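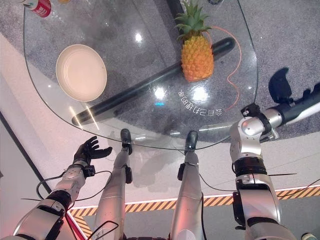

Head camera view, hand on the left arm, claw on the right. Pineapple and plate on the glass table.

Five-finger hand or claw gripper for mixed objects?

dunstan_bench
We have had both ends on the same robot since June and I would like some opinions before we order more. The left arm has a five-fingered hand from Punison. The right has the Brirnik claw on a clamp bracket. Same controller for both, same head camera, same person driving most of the time.

The task is to pick up a pineapple from a glass table and put it on a plate. After that we do the drinks can lying on its side. I have logged 881 attempts so far. The hand does better on the pineapple body and the claw does better on the can. Neither is good at the plate itself, which we also tried to lift and have now given up on.

My questions are whether people keep two different ends on one robot in the long run, and whether the glass is costing us more than the gripper choice is.

kettle_and_crimp
It's the glass. Put a sheet of plain paper on it and run the same thing again. You have ceiling lights coming back at the camera in three places and you can see the carpet through the top. Depth will be all over the shop.

dunstan_bench
We are not using depth for the grasp, only colour. The person driving sees the colour picture and the policy is trained on the same. Agree it would be hopeless otherwise.

S_Lowther
I would not change the table. If the robot has to work with glass later, train it with glass now. We spent a whole spring on a matt white bench and then had to throw out most of it when the thing was moved to a room with normal furniture.

On the grippers, I have used both of yours. The Punison hand is slow to close and the thumb drifts after a couple of hours, so home it more often than the manual says. The Brirnik has more grip but you need to come in from the right direction or it pushes the object away. With a pineapple that matters, as the skin is rough and it doesn't slide, it tips.

kettle_and_crimp
Training on the hard case first is how you end up with 2000 bad examples and no idea which part is broken. Start with paper, get a number, take the paper away, get another number. Then you know what the glass costs. At the moment you are comparing two grippers with a third thing getting in the way.

S_Lowther
The third thing is the same for both grippers, so the comparison still holds.

kettle_and_crimp
Only if both arms come in over the same bit of table. They don't. One is on the left and one is on the right, and the lights are not even across the top.

dunstan_bench
That is a fair point. The plate sits on the left and the pineapple is more to the right, so the hand has further to reach for the fruit and the claw has further to go for the plate. I could swap the plate and fruit over for half of the runs.

Angus W
Swap the grippers over as well if the brackets allow it. We did this at Kumolton and found that one of our arms was worse than the other whatever was bolted to the end of it. The cause was a wrist joint with play in it. We had blamed the gripper for weeks.

Also look at your cables. I can see a black one standing off the left arm in a big loop. Ours caught on a table edge with a loop like that and pulled the connector out. Clip it to the forearm in two places and leave a bit of slack at the wrist.

dunstan_bench
The claw bracket will fit the left arm. The hand won't go on the right without a new plate being made, and the workshop is busy. Will clip the cable.

pluggy3057
Why the pineapple? Most people use a box or a bottle.

dunstan_bench
It has a hard body and a soft top, so you find out quickly where the gripper has gone. The claw has taken hold of the leaves more than once and lifted it that way. I count that as a fail, although the driver disagrees.

S_Lowther
It is a fail. It swings.

Angus W
I would log it separately. If it ended up on the plate, somebody will ask.

kettle_and_crimp
Still say paper first.

dunstan_bench
I have the room on Saturday. Plan is the claw on both arms, fruit and plate swapped halfway, bare glass in the morning and paper on it in the afternoon. I'll post the table of results in this thread.

pluggy3057
Can you post the closing speeds as well? The Punison sheet gives one figure and doesn't say what load it was measured with.

dunstan_bench
Yes, I have those for the hand already. I'll put them in with the rest.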